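Can it tidy a table yet? (split from: Robot hoovers, worth it?)
Home & Workshop Automation > General chat
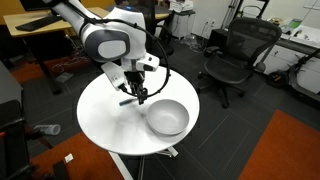 One arm, one pen, one bowl.

Posted by sprocket_hen, 07/10/2026

Moved out of the hoover thread at the request of people who wanted to talk about hoovers.

My claim, for those joining: we are nowhere near a machine that does chores. The arm up there has a marker under its fingers and a bowl a short reach away. That is the job. My nephew could do it at 14 months, and then he ate the lid. I want to hear from anyone who has one of these doing something useful in a house or a small shop, every day, without a grown adult standing next to it holding their breath.

---

greaseproof wrote:

Define useful. We've got a Kovex on the end of the bench at work and it loads blanks into the press all shift. 455 on a good day. Never late, never hums.

---

sprocket_hen wrote:

Same blanks? Same tray? Same place every time?

---

greaseproof wrote:

Well, yes.

---

sprocket_hen wrote:

Then it's a very expensive spring. Tip the tray over and see what it does.

---

greaseproof wrote:

Somebody did tip the tray over. It carried on loading nothing into the press until tea break. I take the point but I still say it's work. Half of what I do is the same thing in the same place and they pay me for it.

---

mrs_tappet wrote:

I think you're both being unfair to the pen. A pen on a shiny white table is a rotten thing to pick up. It's thin, it rolls, and if the fingers come down slightly off you've pinged it across the room. I'd call the bowl the easier half of the business, until you have to let go over it without clipping the rim.

And look at what's round the table. Bottle on its side on the carpet, bit of paper, a heap of cables by the wall. That's the chore, if you ask me. The pen is only the audition.

---

sprocket_hen wrote:

"The pen is only the audition" is going on my toolbox.

---

old_solenoid wrote:

Long-time lurker, did a stint on pick and place at a packing firm in Hudthorpe. What gets left out of these arguments is the recovery. Any arm can pick up a marker once. The question is what it does when the marker isn't where it was. Ours had 2 tries and then put a light on, and the light meant me. I walked over there so often I wore a path.

The newer ones are better at this, I'll grant you. They look again and have another go. But "better at having another go" is a long way from doing the washing up.

---

kettle_descaler wrote:

Disagree with nearly everyone. My mum has a Mindadia, the little one on a stand that hands her things off the worktop. She has bad wrists. It is slow. It's slow like a Sunday bus is slow. But it gets the jar down and she doesn't have to ring me. You lot keep asking whether it beats a fit person with two good hands, and she isn't one.

---

sprocket_hen wrote:

Fair. How often does it drop the jar?

---

kettle_descaler wrote:

We moved to plastic jars.

---

greaseproof wrote:

There it is.

---

kettle_descaler wrote:

Oh, come off it, we moved to plastic plates when I was four as well and I turned out fine.

---

mrs_tappet wrote:

That's what I'd like to see more of -- people saying what they changed in the house to suit the machine. We had to lift every rug for the hoover. Sorry, I know, wrong thread.

---

bradawl_66 wrote:

I kept a log when we had the Güneş arm on trial in the shop. Job was sorting odd hand tools off a table into a tub. 166 goes. It did screwdrivers nicely. It did pencils if they were lying apart from each other. It would not do a tape measure under any circumstances, and it treated a rag as a sort of religious mystery.

Sent it back. Would have another in a few years, if the price drops and somebody explains rags to it.

---

old_solenoid wrote:

Cloth is the killer. Anything floppy. Whoever cracks the fitted sheet can have my house.

---

sprocket_hen wrote:

So the tally is: blanks yes, jars if plastic, pencils if well spaced, rags no. I'll soften my claim from "nowhere near" to "not in my kitchen".

---

greaseproof wrote:

I've seen your kitchen. It'd put its light on at the door.

---

mrs_tappet wrote:

Does anyone know if the Mindadia stand bolts down or just clamps? Asking for a worktop that's a bit thick.

---

kettle_descaler wrote:

Clamps. Ours needed a longer bolt, I'll dig out the size tonight.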